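I've been meaning to write about sleep for a while, or more exactly about pillows, and every time I sit down to it I end up wandering off into my grandmother's spare room, so I may as well start there and be done with it.

The spare room was at the back of the house, over the kitchen, and it had a bolster. If you grew up with duvets and those flat square hotel pillows you may never have met one. A bolster is a great long sausage of a thing that goes right across the bed under the ordinary pillows, and my grandmother's was filled with feathers and weighed about as much as a sleeping dog. You couldn't plump it. You could punch it, and we did, but it went straight back to being the shape it had decided on. I slept on it every summer as a child and I don't remember ever waking up with a stiff neck, though I suppose children don't.

Then I grew up and spent twenty-odd years on bad pillows. I had a foam one that smelled of the inside of a new car. I had one from Loltico, bought in a sale, which came rolled up in a tube and never quite unrolled in the middle. For a whole winter I slept on a folded jumper in a pillowcase, and I have to say it was better than either of them. My other half can sleep on anything, including once a rucksack on the floor of the ferry terminal at Gresberg, and is no help at all in these matters.

What changed things was a bout of bad shoulder last spring (gardening, I'm afraid, and entirely my own fault). The physio asked me how I slept and I said on my side, mostly, with one arm stuck under my head, and got a long look. I was told to try something long to hug, so that the top arm had somewhere to go. Well! I went home and thought of the bolster straight away.

You can still buy them, but the feather ones cost the earth, and the cheap ones are so hard you could prop a door open with them. So I made my own, in the end, out of an old cotton sheet for the inner and two tired pillows' worth of stuffing. It took me 4 evenings, most of which went on unpicking. The first version had far too much in it and rolled away from me in the night like a log. I took a good third of the stuffing out and it was a different creature altogether, soft enough to give where your arm goes over it and still firm enough to stay put.

I got very interested in covers after that, and I do think the cover matters more than people let on. Anything slippery is hopeless. Brushed cotton is lovely until May and then it's like cuddling a radiator. I've settled on plain light cotton, washed a few times before it goes anywhere near the bed, and I like a bit of pattern on it, stripes especially, as a plain white one in a dim bedroom looks rather like a person lying there. 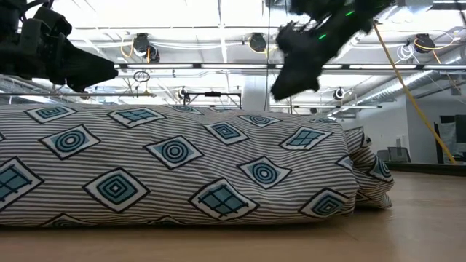
Wanigasekara wrote to me after my last post to say that I had got it all the wrong way round, and that a long pillow belongs between the knees, with the arms left to sort themselves out. The shoulder trouble, according to the same message, nearly always starts at the hips, and I should give it 2 weeks before arguing. I was also told, quite kindly, that overstuffing is what everybody does the first time.

So I gave it the 2 weeks. I'm sorry to report that there is something in it. I wake up less, and I've stopped that business of turning over and hauling the whole bed with me. My compromise, if you're tempted to try it, is to have the thing lengthways so that one end is up by my chin and the other goes between the knees, though it does mean you need a decent length, and it takes up a fair bit of bed. There have been remarks from the other side of the mattress.

A few of you asked about washing. I take the cover off and do that with the sheets. The inner I've only washed once, in one of the big machines at the launderette on Grulten Road, and then it wanted 5 hours over the airer with me going past and giving it a shake whenever I remembered. The stuffing did go into lumps. You can tease them out with your fingers through the cloth while you're listening to the radio, and I found it rather soothing.

Next I want to have a go at one with buckwheat husks in it, which I'm told rustles. I've got the husks already, in a sack in the cupboard under the stairs, and I shall let you know how I get on once I've found the good scissors.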